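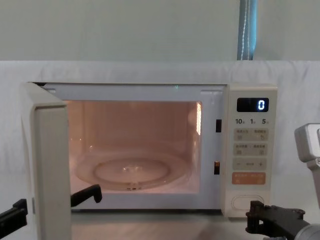

Microwave oven (countertop)

A countertop microwave oven is a kitchen appliance that heats food with radio waves inside a closed metal box. It is mostly used for reheating, defrosting and boiling small amounts of liquid. Makers also promote it for roasting, baking, steaming and killing germs, and the evidence for some of these uses is thinner than the packaging suggests.

Heating

The waves act mainly on the water in food, and to a lesser degree on fats and sugars. A common belief holds that a microwave cooks from the inside out. It does not. The waves reach a few centimetres into most foods, and the middle of anything thicker is warmed by heat passing inwards, much as in an ordinary oven.

Heating is uneven. The turntable, usually a round glass plate, moves food through the stronger and weaker parts of the field, but it does little for whatever sits at the very centre. Stirring halfway through and leaving the dish to stand remain more dependable than any special setting.

Controls 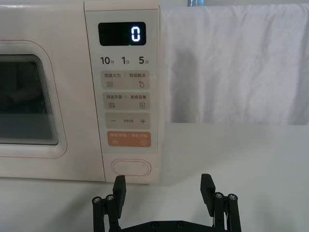 Older ovens had two dials, one for power and one for time, and many owners never needed more. Touch panels made it cheap to add functions, and makers added them freely. A Chinese-language panel may offer quick-time labels for ten seconds, one minute and five minutes, and beneath them areas for microwave power, smart defrost, microwave sterilisation and a food menu. The time keys explain themselves. The rest depend on the handbook, which is often lost.

"Smart" is a loose word in this trade. On some models it means a humidity or weight sensor; on others, a fixed programme that switches the power on and off for a time chosen by the user. A label alone cannot show which is meant. The Ongate and Rova ranges both used the term, and the Rova handbook described its automatic defrost as a timed cycle.

Sterilisation claims deserve similar caution. Enough heat will kill many microbes, but a dry cloth or an empty bottle may heat poorly or patchily, and a dry cloth can catch fire. A household oven should not be treated as a substitute for proper sterilising equipment.

Food menus

Preset menus assume a certain portion, a certain starting temperature and a certain dish. The Dela Peña handbook listed 156 programmes, many of which differed only in the time allowed. In a postal survey of 322 households in Borkcombe, carried out one November, 197 said they had never used a preset. The survey relied on memory and did not ask how old the ovens were, so it proves little beyond a general lack of interest.

Door and safety

The door is the part that attracts most worry. Its window is backed by a fine metal mesh, with holes far too small for the waves to pass through in any quantity. Hooks on the door enter slots in the front of the cabinet and work switches that cut the power on opening. A bent door, a damaged seal or a broken latch is a sound reason to stop using an oven. Age by itself is not.

Claims that microwaved food becomes radioactive are false. Claims that it loses all its vitamins are also wrong, although long cooking in plenty of water will remove some of them, as it does on a hob.
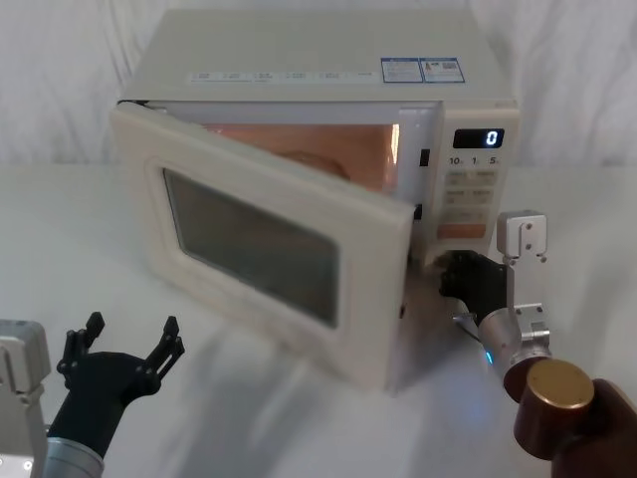
Cleaning

Wiping the inside with a damp cloth and a little washing-up liquid is normally enough. Heating a bowl of water with lemon is widely recommended, but the steam does the loosening and the lemon adds chiefly a smell. Water heated in a very smooth bowl can boil up suddenly when moved, so it should be left to stand first.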